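Home Organisation for Beginners
Session 5: Small shelves on tables and worktops
Handout to keep, Friday group
Tutor: Do-yoon Byun

Last time we emptied a cupboard and looked at what came out of it, and several of you went home and did the same with your own (well done, and I'm sorry about the Kubiak mugs). Today we carry on with the part I enjoy most, putting things back, and in particular putting them back on one of those little raised shelves that stand on a table or a worktop and give you a second level to work with.

Why bother with a second level?

Most of us store things side by side until the surface is full, and then we start storing them in front of one another. After that every cup of tea begins with moving the jam. A small two-tier shelf takes up hardly any more room than a tray and lets you use the air above it. I have had mine, a Grarnix, on the kitchen table for years, and it has moved house with me twice, once to Londen Street and once away again.

Before you buy one, please measure. Measure the width and depth of the place where it will stand, and then the height of the tallest thing you hope to keep underneath. People forget the last one very easily -- I did -- and come home with a shelf that will take saucers and nothing else. Write the numbers on the back of this sheet and take it to the shop with you.

What goes on top, what goes below

Think about your hand and where it naturally goes. The upper level is the easy one, so give it to the things you reach for every day: the tea jar, the sugar, whatever you spread on your toast. The lower level is darker and you have to stoop a little or feel about, so keep it for flat or sturdy things that won't mind being slid in and out. Cups can go on either, depending on how often you have visitors.

Heavy glass deserves a bit of thought. A full jar should stand well back from the front edge, with its lid on properly, and if the shelf is a light one keep the weight near the middle so that it doesn't tip when somebody leans across. Then leave a clear space in front of it. You will want that space for your cup, and you will want it again when you are putting the jar back in a hurry.

Placing a cup

We practised this slowly, and I know it made some of you laugh, but it is worth doing slowly a few times. Keep the cup upright all the way. Bring it in low over the table, look at the spot where it is going, and only then lift it to the level of the shelf. Set it down before you let go (the Ruven beakers are light and will skate along a smooth surface if you drop them the last little bit). 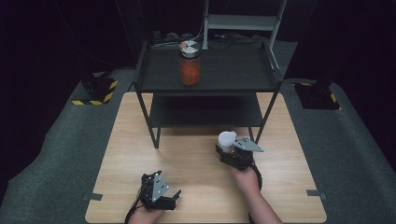 Fig. 2. Jar on the upper shelf, white cup held upright just above the table.

For next week

Choose one surface at home, no bigger than a tray if you like, and give it a second level. A sturdy box turned on its side will do perfectly well to begin with. Live with it for a few days before you change anything, then make a note of what you moved and where it ended up. The reading is page 136 in the course folder, the part on open shelves, and please bring a tape measure if you have one.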